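연한 녹색 격자와 흰 줄: 작업면 관리에 대하여

2026년 5월 18일 | 글 펠리스타 키뉴아(Felista Kinyua)
인쇄하기 | 이메일로 보내기

파레스 파쿠리(Fares Fakhoury)는 프러크게이트(Prerkgate)의 공용 작업실에서 작업면과 마감재를 담당한다. 표면 선정, 줄눈 보수, 세척 주기 기록이 그의 업무다. 인터뷰는 작업실 안쪽 책상에서 진행했다.

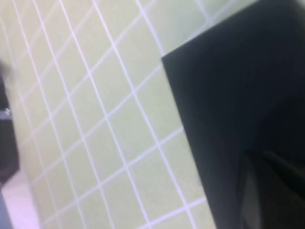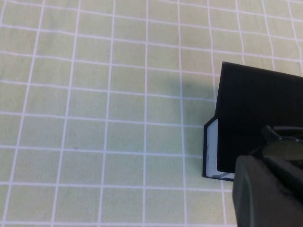
연한 녹색 바탕과 흰 격자선. 두 번째 사진 오른쪽은 안쪽 면이 흰 검은색 상자형 물건.

색상 선정 기준부터 물었다. 파쿠리는 "명도 차이를 먼저 본다"고 답했다. "검은 물건은 흰 바탕에서도 잘 보입니다. 문제는 흰 물건입니다. 흰 종이나 흰 안감은 흰 상판에서 윤곽이 사라집니다. 연녹색이면 검은색과 흰색이 모두 구분됩니다." 그는 회색도 시험했으나 먼지가 덜 보여 세척 시점을 놓치는 일이 잦았다고 했다.

격자는 자로 쓰지 않는다. 칸 크기를 치수 기준으로 삼는 이용자가 있는데, 그는 이를 권하지 않는다. "격자는 방향을 맞추는 데까지만 씁니다. 상자 밑변을 선에 나란히 놓으면 틀어짐을 바로 알 수 있습니다. 길이는 강철자로 따로 잽니다."

세척은 중성세제 희석액으로 한다. 희석액을 바르고 2분 뒤 닦아낸다. 산성 세제는 금지 품목이다. 작업실은 피비어(Pivier) 제품을 쓰다가 졸렐(Jollell)로 바꾸었다. 이유를 묻자 "잔류막 때문"이라고 했다. "막이 남으면 테이프가 들뜹니다. 상자를 접는 사람에게는 그게 제일 불편합니다."

흰 선의 변색은 사용량이 많은 구역부터 온다. 그는 구역을 39개로 나누어 점검표를 작성하며, 점검 간격은 30일이다. 변색이 확인되면 먼저 세척하고, 다음 점검에서도 남아 있으면 보수 대상으로 분류한다. 연마 패드는 2000번보다 거친 것을 쓰지 않는다.

검은 판재로 만든 상자를 다룰 때의 주의점도 들었다. "무광 검정은 손자국이 남고, 안쪽 흰 면은 얼룩이 바로 보입니다. 접기 전에 바닥을 마른 천으로 한 번 닦으세요. 접는 선은 한 번에 끝까지 누르지 말고 두 번에 나누어 누릅니다." 보관은 세워서 하되 모서리에 하중이 걸리지 않도록 한다.

올빛이 드는 시간대의 반사도 관리 항목이다. 광택이 있는 표면은 조명 각도에 따라 선이 흐려 보인다. 파쿠리는 조명을 작업자 옆쪽으로 옮기는 방안을 검토하고 있으며, 6월 점검 때 결정할 예정이다.

인쇄하기 | 이메일로 보내기

독자 의견

오골라(Ogola) 공방: 저희도 연녹색으로 바꾼 뒤 흰 종이 찾기가 편해졌습니다. 다만 조명이 노란 편이면 색이 꽤 달라 보이더군요.

접지선: 희석 비율이 빠져 있습니다. 제품마다 다르겠지만 숫자가 있으면 좋겠습니다.

mkh_desk: 2000번도 유광면에는 자국이 남습니다. 구석에 먼저 시험해 보세요.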